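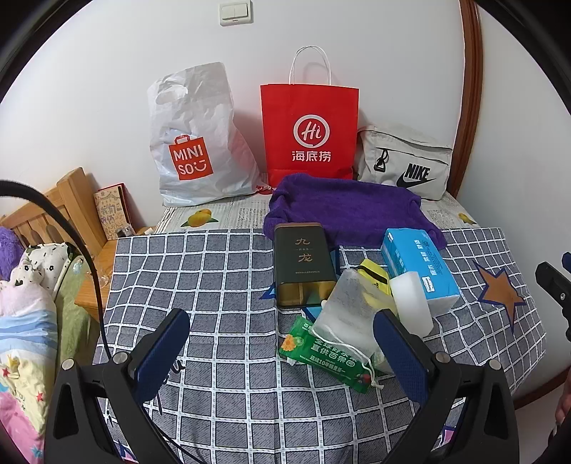 Section 4. Good Practice for Recording in Lived-In Rooms

Welcome back! If you've worked through Section 3, your Firnside hand-held gripper is calibrated and you're probably itching to pick something up. Before you do, please spend a few minutes with the house rules below. They apply to every session in a bedroom, kitchen or other room where people really live, and they'll save you a good deal of redoing later on.

4.1 Before you start

1. Ask the person who lives in the room which things may be handled and which may not. Write the answer on the session sheet (form 601), even if the answer is "oh, anything you like."

2. Put away letters, medicine labels, family photos and screens. Shopping bags, snack packets and other everyday packaging can stay where they are.

3. Choose items that weigh less than 500 grams each. Small boxes, tins, pouches and sponges are all lovely to begin with, and a nice mix of stiff and floppy things is better than ten of the same.

4. Move drinking glasses and glass jars out of arm's reach. A bedside table is closer than it looks when you're watching the finger pads!

Note: Soft surfaces such as blankets and towels are allowed and even encouraged, but a tall item can tip over on them. Set it down, let go, and wait a moment before you move on.

4.2 During the session

5. Open the fingers fully before you come down over a group of items, and come down slowly. If you can't tell which item you're about to take, back up and try again from a little higher.

6. Take one item at a time. With drawstring pouches, close on the body of the pouch and leave the cord alone.

7. Keep your free hand away from the space between the pads whenever the fingers are moving.

8. Keep the cable slack and clear of both fingers. If it swings across your work, stop, tuck it back over your shoulder, and carry on.

CAUTION: Never hold the gripper by its fingers. The screws on the arms are set at the factory, and a loose one can pinch your skin or spoil the calibration. If a screw has worked loose, stop and send the unit to the Toledo service desk, quoting part number 3576.

4.3 When you finish

9. Put every item back where you found it, as nearly as you can manage, and straighten the bedding if you were working on a bed.

10. Wipe the pads with a dry, lint-free cloth. Sprays and wet wipes are hard on the texture, so please keep them in the cupboard.

11. Fill in the last line of form 601 and store it with the recording.

Pad replacement is covered in Section 5.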